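The Blue Cloth

Kathleen Gallagher had never owned fewer than nine cloths at a time, and she could have told you where each one came from if you had the afternoon to spare and didn't mind your tea going cold. The yellow one was from the market at Rafferty. The checked one had been her mother's, and before that part of a shirt. The pale blue one, the softest of the lot, had come with Nhung Văn when she moved into the flat upstairs, wrapped round a little pot of chilli jam that was far too hot for Kathleen and which she finished in three days.

So when Nhung said she was going, up to Livora in June for the new job, Kathleen knew straight away that the blue cloth ought to go with her. She washed it and ironed it and folded it in four, and then she couldn't quite bring herself to take it up the stairs.

It lived on the arm of her chair for a week. Then on the windowsill. Róisín Dunne from number 202 came by with eggs and saw it there, and being a woman who had raised four boys and had no patience left over, she said, "Is that thing going up or is it not?"

"I'm thinking of putting it in a basket," said Kathleen. "With a few bits."

"Then put it in a basket."

The basket was on top of the wardrobe, behind the good blanket, and it took a chair and a fair amount of muttering to get it down. It was brown wicker, a bit scratchy at the handles, and she had bought it years ago meaning to keep bread in it and had kept nothing in it at all. She gave it a wipe, carried it to the table and laid the blue cloth in the bottom.
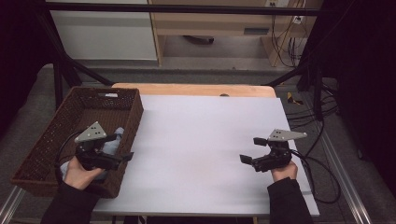

It looked wrong folded, too much like a hospital, so she took it out and shook it and let it fall however it liked, and that was better. Around it she tucked a jar of plums, the small scissors Nhung was always borrowing, and a card with a boat on the front. She wrote in the card three times in pencil before she dared use the pen.

Then she went up, one hand on the rail, stopping at the turn of the stairs for her knee.

Nhung opened the door with tape stuck to her sleeve and boxes behind her as high as her shoulder. She looked into the basket and put her hand straight down past the plums to the cloth.

"You ironed it," she said.

"I did," said Kathleen. "And then I went and crumpled it again. Have you still got a kettle out, love, or is that packed?"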